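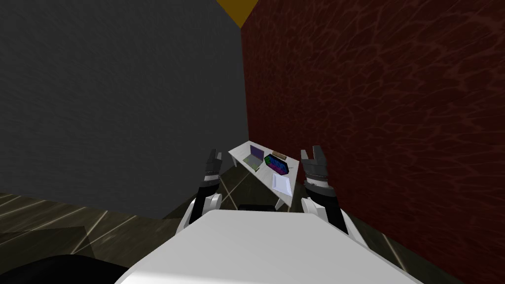
Vativness, work package on camera gating, progress to end of March. Short version first. The gate works well enough in simulation to keep going, the retraining is behind, and we need a decision from you on compute (last section). The idea, for those new on the distribution list: a two-armed robot with a head camera and a camera on each wrist shouldn't give all its cameras equal say all the time. Start of an episode is the clearest case. Arms up, grippers open on either side of the desk, laptop and white sheet and the rest of the desk stuff all lying between them and all in view of the head. We want the policy to lean on the head view then and hand over to the wrists as they get close. Learned, no hand-written switch.

What was promised for this period
Gate module running end to end in the Fudgate simulator. Done.
Baseline without gate, same data, same training budget. Done.
Room randomizer. Done, mostly. See problems.
Held-out test on new wall and floor textures. Done once, want to repeat it.
Transfer to the real arms at Kurnotetti. Not started.

Method, quick recap
Each camera goes through its own encoder. A small network looks at the encodings plus joint angles and puts out a weight per camera. Weights are smoothed over 15 steps, otherwise they flicker and the arms pick up a twitch. There's a small penalty for spreading the weights evenly, which pushes the gate to commit. Ayodele Ogunleye wrote the gate and the smoothing. Harsh Dhillon did the randomizer and the episode generator. Mirjam Fankhauser runs evaluation and keeps the two of them from testing on thier own training rooms.

Training set is 527 episodes, all desk tasks, all simulated. Pick up, push, or move one item to a named spot. We planned on more but threw out a batch where the desk had spawned inside the wall. Harsh has a check for that now and it runs before anything is rendered.
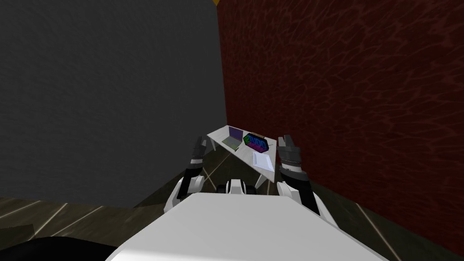
Head camera, desk task, red and gray room. Fudgate render.

Results so far
Task completion in held-out rooms is 60 percent with the gate. That's up 15 points on the baseline. Rooms seen in training, the two are close and I wouldn't claim a difference. So the gain is where we hoped, in rooms with new surfaces, but it's one test run and Mirjam wants more seeds before it goes in any paper. Agreed.

Pushing tasks gained the most. Picking flat things gained nothing. A sheet of paper near the edge of the table is still close to hopeless for this gripper model and no camera weighting is going to fix that. We'd like to drop flat items from the headline number and report them on their own. Tell me if you object, otherwise that's what the next report will do.

Gate behavior by phase. At the start of the approach, head weight high, as expected. During the last stretch before contact the near wrist takes over, as expected. After release it's a mess. The gate stays on the wrist too long, and the policy sometimes begins the retreat with almost no head input. Ayodele thinks it's the smoothing. I think it's the data – too few episodes carry on past the release. Both cheap to test, both on the list.

What the wrist cameras see when they're not useful
This turned into the main subject of the quarter, so a seperate section.
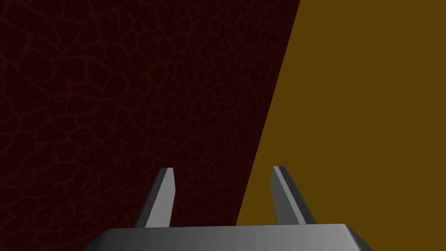 Reading time for this section: 2 min

With the arms raised, a wrist camera can have nothing of the task in view. Two fingers, nothing between them, and past that a dark maroon texture and a flat mustard yellow with a hard diagonal line where they meet. That's the room and only the room. The baseline has to do something with it anyway, and what it does is memorize. Vikas Bajpai ran the baseline with wrist input swapped between rooms and left everything else alone. The actions changed, and by a lot. A policy asked to push an item across a desk was picking its approach partly from wall color.

With the gate in, same swap, actions hardly move in the early phase. That's the result I'm happiest with, more than the completion number. It says why the held-out rooms got better.

Caveat. The gate can also learn the cheap version of this, "big flat colored area means ignore." Fine in our rooms. Not fine if somebody's table is one big flat colored area, and our own table is white and plain. We looked for failures of this sort and found a few, all in the pushing tasks, all with the gripper low over an empty bit of tabletop. The gate drops the wrist right when it's needed. Vikas is adding patterned and single-color tabletops to the randomizer to see how bad it gets.

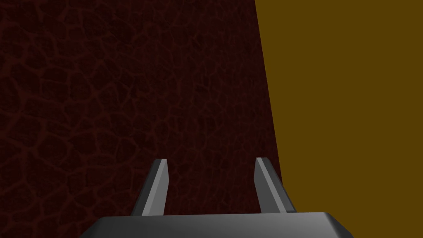

Pattern scale was a side question that cost us two weeks and was probably worth it. Harsh noticed that the gate weight on a wrist camera drifted during arm motions with no object anywhere near. Traced it to texture. The red surface has a cracked, cell-like pattern, bigger cells at upper left and smaller, fainter ones toward the right, all from the tilt of the surface relative to the gripper, and the encoder reads that gradient as depth. Reasonable of it. The yellow gives it nothing, just even color. So as the line between them slides past the right finger, the gate sees something like an object edge coming and opens a bit. Small effect, no failed episodes that we can pin on it, but it shows up clearly in the logs. Fix under test: random pattern scale per surface, so that cell size stops meaning anything consistent. Early plots look right. No numbers yet, don't quote me.

Problems and delays
Randomizer changes wall, floor and ceiling colors but lighting is still nearly the same everywhere. Needs doing before any transfer to hardware.
Finger model in Fudgate is plain flat geometry with flat shading. The Symonenko fingers we'll mount at Kurnotetti have rubber pads and look different in the wrist view. Shafiq Munshi is building a closer model. Slipped a month, he was pulled onto the spring demo.
Logging format changed mid-quarter, my fault. Older baseline runs can't be compared phase by phase with newer ones. Rerunning the ones that matter.
Storage. We keep all three views at full rate and the share is nearly full. Will downsample the old runs unless you say otherwise.

Next period
More seeds on held-out rooms (Mirjam).
Longer episodes with retreat after release (Harsh).
Smoothing window ablation (Ayodele).
Tabletop patterns, then repeat the wrist swap (Vikas).
Finger model, then first session with the real arms (Shafiq, me if travel gets approved).

Decision needed
The extra seeds and the rerun baselines don't both fit in our current allocation. Options are a one-off top-up now, or we push the smoothing ablation to the period after. I'd take the top-up. Without the reruns the phase plots are one-sided, and the reviewers will ask for exactly those. Mirjam has the cost estimate, it's in the budget sheet, second tab. Need an answer before the queue reopens in April.

Spend is on plan apart from travel, which is under because nobody has gone anywhere. Draft of the gating paper is started, method section only. Can send it as is if you want to see it, it's rough.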